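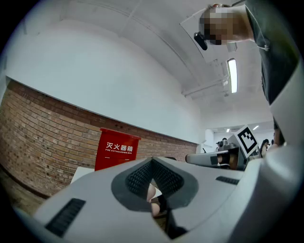 How Air Moves Heat

Air is a gas. It is made of very small particles called molecules, and these molecules are always moving. When air is warm, its molecules move fast. When air is cool, they move more slowly. Temperature is a measure of this motion.

Heat moves from warmer things to cooler things. It does not move the other way by itself. A cup of soup left on a table gives heat to the air next to it. The soup stops cooling when it is at the same temperature as the room.

Three ways heat travels

Conduction is heat passing through things that touch. A metal spoon standing in hot soup gets warm at the top, even though only the bottom is in the soup. Metal conducts heat well. Wood and wool conduct it poorly.

Convection is heat carried by a moving gas or liquid. This is the main subject of this page.

Radiation is heat that travels as invisible waves. It needs no air at all. Heat from the sun reaches the Earth this way, across empty space.

Why warm air rises

When air is heated and has room to spread out, its molecules move farther apart. The same amount of air now takes up more space, so a box full of warm air weighs less than the same box full of cool air. Scientists say the warm air is less dense.

Cool, dense air sinks and slides under the warm air. The warm air is pushed up. Near the ceiling it loses some of its heat, becomes denser and sinks again. The loop this makes is called a convection current.

A radiator under a window makes a current of this kind. Air rises above the radiator, crosses the room near the ceiling, comes down on the far side and returns along the floor.

Openings high and low

A room with one small opening does not change its air quickly. Air going out and air coming in have to share the same gap. Two openings work better, with one near the floor and one near the top. Cool air comes in at the bottom and warm air leaves at the top. This is called the stack effect. The greater the height between the two openings, the stronger the flow.

Tall chimneys use the stack effect. So do some barns, which have a long gap at the peak of the roof. Termites in some hot countries build mounds with many small tunnels, and air passes in and out through the walls.

Moving air with a fan

A fan pushes air. It does not make the air colder. In a closed room, a running fan in fact adds a little heat, from its motor. You feel cooler in front of it for two reasons. The moving air carries away the layer of warm air next to your skin, and it helps sweat evaporate. Evaporation means that a liquid turns into a gas, and this takes heat from your skin.

Try it: the paper spiral

You need a sheet of thin paper, scissors, a pencil, 8 inches of thread and a warm radiator. Ask an adult before you start. Do not use a candle or a stove.

Draw a spiral on the paper, like a coiled snake, and cut along the line. Make a small hole in the center. Push the thread through and tie a knot underneath. Hold the spiral by the thread above the radiator and keep your hand still.

Rising air presses on the slanted paper and the spiral turns. Now hold it over a cool part of the floor, away from drafts. It should slow down and stop.

Words to know

Dense - having a lot of matter packed into a small space.
Draft - a flow of air through a room.
Molecule - two or more atoms joined together.
Ventilation - the exchange of old air for fresh air.

Text by Tamara Antoniuk. Checked by Raffaele Morelli.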